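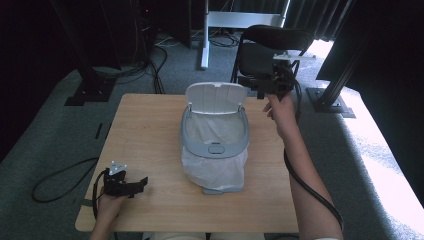
Bogdan Głowacki wanted to know, before he had his coat off, whether any of this would ever be faster than his mother. We told him we would put the question in the July report, and so we have. The answer for this period is no.

Progress report to the Dudura fund: household handling, open day

The open day took up most of our effort this period and a larger share of the coffee budget than we had planned. We had 44 visitors over one afternoon, against the 11 who had signed up. Doors opened at 2 p.m., and the line for the trash bag table had reached the stairs by half past.

Visitors took turns with the hand-held grippers, one in each hand, and tried to fit a bag to a kitchen trash can. The lid and the bag are both harder than they look, a finding several guests shared with us at length. Most picked up the grip within three tries. A retired dentist was excellent at it and has asked twice about vacancies.

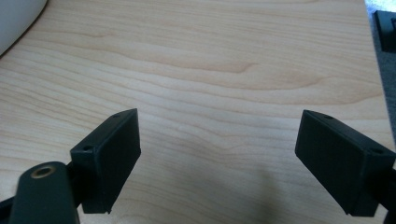

The two finger pads of a hand-held gripper over the tabletop.

Recordings. We now hold 956 usable recordings under the Tullent task list. Visitor attempts are stored separately and will not be used for training until the consent forms have been matched to them. This is slow work, as many guests signed with what looks like the same scribble.

Hardware. The pads are holding up. We would like to move to the softer Henare pads next period, if the supplier answers the phone. The cables remain the main complaint, from visitors and from us.

Robot demonstration. Postponed. The Pultora arm passed its checks in the morning and failed them at lunch, so guests got a talk with slides. Two people asked good questions and one slept.

Spending. On plan apart from catering, where we ran over by roughly a third. Receipts are attached.

Next period: the arm demo again, with a smaller audience and no announced start time. We also ask the fund to confirm whether the second open day is still a condition of the grant.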